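Electric steamer pot

An electric steamer pot is a small countertop cooking appliance in which water is boiled in a heated lower vessel and the steam passes upwards through a perforated tray carrying the food. It is closely related to the multi-tier food steamer and to the electric hot pot, and many models are sold for use as either. The type is widely used for steamed buns, dumplings, eggs, fish and vegetables, and for reheating cooked rice and bread.

In everyday speech the names "steamer pot", "electric steamer" and "steaming pot" are used without much distinction. In this article "pot" means the heated lower body, "tray" the perforated plate above the water, and "lid" the cover.

Contents
1 Construction
2 Operation
3 Steaming of buns
4 Placement
5 Cleaning and scale
6 Faults
7 Comparison with other steamers
8 See also

Construction

The lower body is usually a short cylinder with an inner vessel of steel or coated aluminium. The heating element is fixed beneath the vessel floor, either cast into a plate or clamped against it. On inexpensive models the outer wall is a single moulding of heat-resistant plastic with an air gap behind it. Double-walled bodies, as on the Redeck pots, stay cooler to the touch but hold less water for the same outside width.

Control is most often by a single rotary knob at the front. The knob may work a thermostat, a stepped power switch or a clockwork timer, and the three cannot always be told apart from the outside. On a stepped switch the lowest setting keeps a shallow layer of water at a simmer and the highest brings it to a full boil. A timer knob generally switches the element off at the end of its travel and has no effect on the strength of the steam.

The tray is a round plate, normally of stainless steel, with a pattern of punched holes. Trays may be flat, dished or formed with raised rings. Raised areas lift the food slightly and leave somewhere for condensed water to run, which keeps the underside of bread and dough from becoming soggy. Trays that rest on a step inside the pot can be lost below the water line if the step is worn or the wrong size of tray is used; trays with a wide rim sit on top of the vessel and do not have this fault.

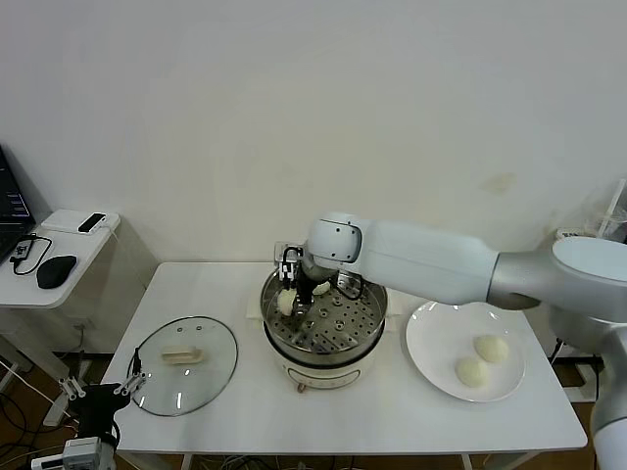

Steamer pot with a perforated metal tray; a plate of steamed buns stands to the right and the glass lid lies on the left.

Lids are of glass, steel or clear plastic. A glass lid lets the cook judge the food without releasing steam, although condensation hides the contents for much of the cooking time. The glass is commonly bound with a thin metal rim, which protects the edge from chipping and gives a closer fit. Small vent holes relieve the pressure. A pot of this kind is not a pressure vessel, and the lid should never be clamped, weighted or sealed with tape.

Operation

Water is poured into the lower vessel to a level below the tray. If the level is too high, boiling water splashes through the holes and wets the food; if too low, the vessel may boil dry before cooking is finished. The depth required depends on the power of the element, the fit of the lid and the length of cooking. Makers normally mark a minimum and a maximum on the inner wall.

When the water boils, steam rises through the holes and condenses on the cooler surface of the food. Condensation gives up a large amount of heat, and for this reason steam warms food much faster than air at the same temperature. Once the surface has reached the temperature of the steam, further cooking depends on how quickly heat travels inwards. Raising the power beyond what is needed to fill the lid space with steam brings little benefit and uses more water.

Loading with the element already on shortens the total time, but exposes the hands to steam. The usual domestic practice is to switch off or turn down the pot, take away the lid, put in the food with tongs and replace the lid before turning the heat up again. The lid is lifted on the side furthest from the user first, so that the steam escapes away from the face.

Steaming of buns

Steamed buns are among the most common foods prepared in a pot of this type. They may be plain or filled, and are made from a wheat dough raised with yeast, baking powder or both. Shop-bought buns are normally steamed before sale and need only reheating. Buns made at home go on to the tray raw after a final rise.

Spacing

Raw buns expand on the tray and need a gap on every side. Where two touch, the skins join and tear when they are separated. Cooked buns expand very little on reheating and can be placed closer together, provided that enough holes are left uncovered for the steam to pass. A tray fully covered by food steams unevenly, with a wet layer beneath and a cool layer above.

Sticking

The base of a bun will stick to bare metal as the starch on its surface takes up water. Baking parchment, a damp cloth, cabbage leaves and a thin coat of oil are all used to prevent this. Parchment should be cut to the size of the bun or pierced, as an uncut sheet closes off the tray. Bindu Krishnan's household handbook Water Below, Bread Above recommends a separate square for each bun, lifted off together with it.

Handling

A hot bun is soft and dents easily. Flat-ended tongs are preferred to pointed ones, and the bun is held low on its sides with only enough force to keep it from slipping. Gripping across the top of the dome leaves marks which do not recover on cooling. A bun that has stuck should be freed at the base with a thin spatula before it is lifted.

Buns are moved to a plate with a wide rim or to a cooling rack. A plate traps moisture under the buns, and those left standing on one for any length of time are turned over or moved. A rack avoids this but cools them more quickly. Covering with a dry cloth is a compromise between the two.

Collapse and spotting

A bun may wrinkle or fall shortly after the lid is removed. The causes most often given are over-proving, too fierce a boil, and a sudden drop in temperature. Many recipes call for a rest of 2 or 3 minutes with the heat off and the lid ajar. Yellowish spots on the crown are caused by drops falling from the lid, or by raising agent that was poorly mixed into the flour. Wrapping the lid in a cloth catches the drops, but on an electric model the cloth must be tied up clear of the body and the control.

Placement

The pot is set on a level, heat-resistant surface with its knob facing the user. A sheet of paper or cloth is sometimes laid beneath it to catch drips. This is acceptable only if the maker permits it and the sheet does not block openings in the base, and a purpose-made heat mat is the better choice.
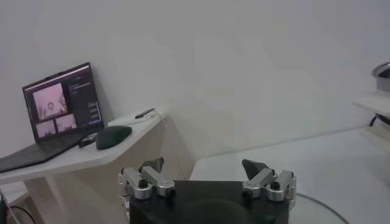
Space must also be kept above the pot. Steam from the vents rises in a narrow column and will soften the edges of chipboard shelves, lift wallpaper and loosen the glue of veneers. A position under a wall cupboard is unsuitable even for short periods. Against a painted wall the pot should be drawn forward far enough for steam to clear the surface, as repeated wetting leaves a dull patch that washing does not remove.

Electronic goods, books and papers should be kept to one side and away from the path of the steam when the lid is opened. The mains lead is routed behind the body, where it cannot be caught by a sleeve or by the lid handle. Extension leads shared with other heating appliances are to be avoided – a pot rated at 2,000 watts takes most of the load that a domestic socket can supply.

A clear place is needed for the lid. A glass lid is laid flat, knob upwards, on a dry surface. Laid hot on a cold wet worktop it may crack, and laid knob downwards it rocks and spills condensed water over its rim. Some cooks stand the lid in a rack; the Donati pots have a slot in one handle for the same purpose.

Cleaning and scale

The tray and lid are washed by hand or in a dishwasher. Dried starch in the holes is loosened by soaking, then cleared with a soft brush. Wire brushes scratch the polish and make later sticking worse. The heated body must not be put into water and is wiped out after the plug has been removed.

In hard-water districts a chalky layer forms on the vessel floor. It slows heating and may cause the thermostat to switch off early. The layer is dissolved with white vinegar or citric acid in warm water, left to stand and then rinsed out.

Faults

A pot that fails to boil with the supply present has most often tripped its dry-boil cut-out, and will reset when cool. Repeated tripping with enough water in the vessel points to scale or a displaced sensor. Steam leaking round the rim is usually the result of a bent tray or a lid from a different model. A knob that turns without a stop has come loose on its spindle and can in many cases be pushed back after the pot has been unplugged.

Comparison with other steamers

Bamboo baskets absorb part of the condensed water and drip less on to the food, but require a separate pan and burner. Multi-tier plastic steamers hold more, though the upper tiers cook more slowly than the lower. Pots such as the Ploltar and the Vunis occupy less room and can also be used without the tray for noodles, soup and boiled eggs.

See also

Bamboo steamer
Double boiler
Hot pot
Rice cooker
Steamed bread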